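Teleoperated household demonstrations: progress report to the Fothergill programme
Prepared by Howard Haworth, Clendura
April 2024

Where we are

The last report, in February, ended with a working remote-control link and very little recorded on it. I'm glad to say this one is much fuller. We now have 3,635 accepted demonstrations in the simulated flat, all driven by hand by our own operators, and the recordings are good enough that Prornirden have started training on them. That was the milestone for this stage and we have reached it!

For anyone new to the programme: an operator steers the simulated robot from a desk, doing a household task from start to finish, and we save the commands along with the views of the room. The learning system is then trained to copy what the person did. Everything in this report comes from the simulator, which we call Flonlow.

Driving around the rooms

Most of the early trouble was with moving about. People who were very good at picking things up still got lost between rooms, and a lost operator makes a poor teacher, as the recording fills up with turning and hesitating. We changed the steering so that it slows down as the operator looks downwards, and we gave everyone a practice run with no task attached.
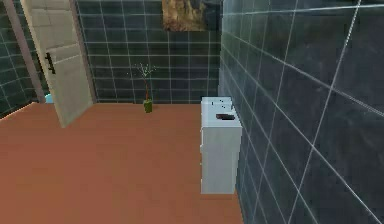
The difference was clear within the first few sessions. Operators began to take a straight line to where they were going, and they stopped backing up to have another look. We also stopped throwing away runs with a small wrong turn in them. Prornirden asked for those - they want the system to see a person go slightly wrong and then put it right, and I think they have a point. Runs where the operator gives up are still rejected.

What we have been recording

Two groups of tasks are now in regular use:

1. Finding tasks. The operator is given the name of a thing and has to travel until it is in view. The bedroom side of the flat has been the most useful for these, with furniture to look past and long, thin items on the floor such as the light-brown rod near the bed. Thin items are hard to judge from a distance, and we would like more of them.

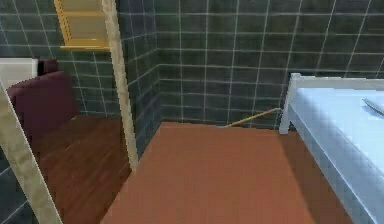
2. Placing tasks. A thing has to be moved to a marked spot on the same surface. The mark is a dotted outline, and the operator decides how to approach it and when the placing is good enough. These are shorter to record and much more tiring to do well.

We had thought of placing as the easy group. In practice it has taught us the most about our controls. Fine movement of the wrist was too quick, and operators were overshooting the outline and nudging things back. Halving the wrist speed helped straight away. We then added a key that holds the height steady while the hand moves sideways, and I would now find it hard to work without it.

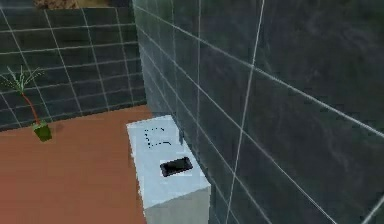
Placing task: phone and dotted outline on top of the white cabinet.

Checking the recordings

Each demonstration is played back before it is accepted. The person checking is never the person who drove it, and they look for gaps in the commands, views that lag behind the movement, and endings saved too early. Early endings are still our most common fault. An operator who can see that the job is done lets go of the controls at once, and the system needs a moment of stillness to learn what finished looks like. We have put a short pause into the instructions and are watching whether it sticks.

We also review the plain corners of the flat, where there is little more than tiled wall, floor and a potted plant. Dull viewing, but useful for spotting drift in the recorded position, as the lines of grout make any slip easy to see.

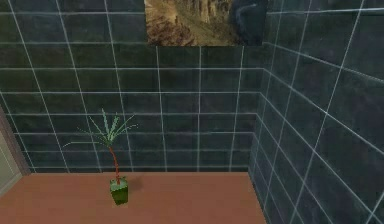 Problems and changes to the plan

The link dropped out on 2 recording days and we lost the afternoon sessions on both. Saved work was not affected. Training new operators has taken longer than we allowed for, so the kitchen tasks will start later than planned. There is no change to the budget.

Next steps

Kitchen tasks first, beginning with drawers and cupboard doors. Alongside these we will record a second set of placing tasks with the new wrist settings, so that Prornirden can compare old and new. We would also like to bring someone from Fothergill in to try the controls for an hour. It explains the work far better than I can on paper, and it is great fun.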